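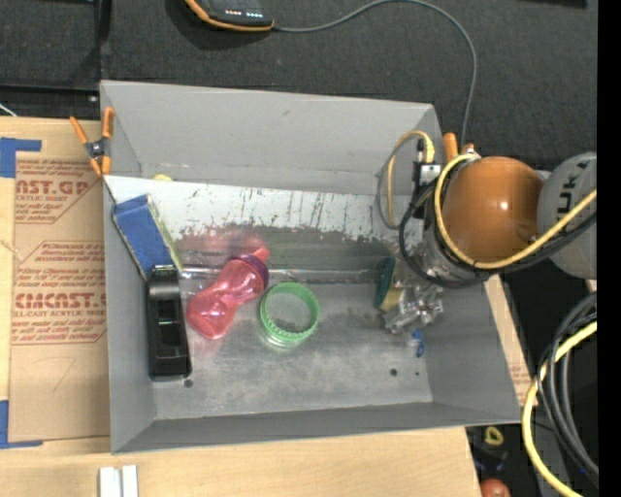

Kokari open bin, gray, large

I bought this in May to replace two plastic tubs on the workbench. It has been in use for 7 weeks, mostly for odds and ends: a bottle, a sponge, whatever else needs a place until it gets put away.

The good part is the shape. The back wall is tall, the front is low, and I can reach in without moving anything. A tilted bottle stays inside.

The finish is the weak point. The sloping panel scratches, and the pale coating has worn away along its lower edge. The floor smudges and scuffs too. I wipe mine with a damp cloth and have stopped worrying about it.

There are small holes in the floor, so don't pour anything into it or keep screws loose in there.

I paid $100, which is high for a bin. At $19 less I would buy a second one. Three stars for looks, four for use.

Niamh Brophy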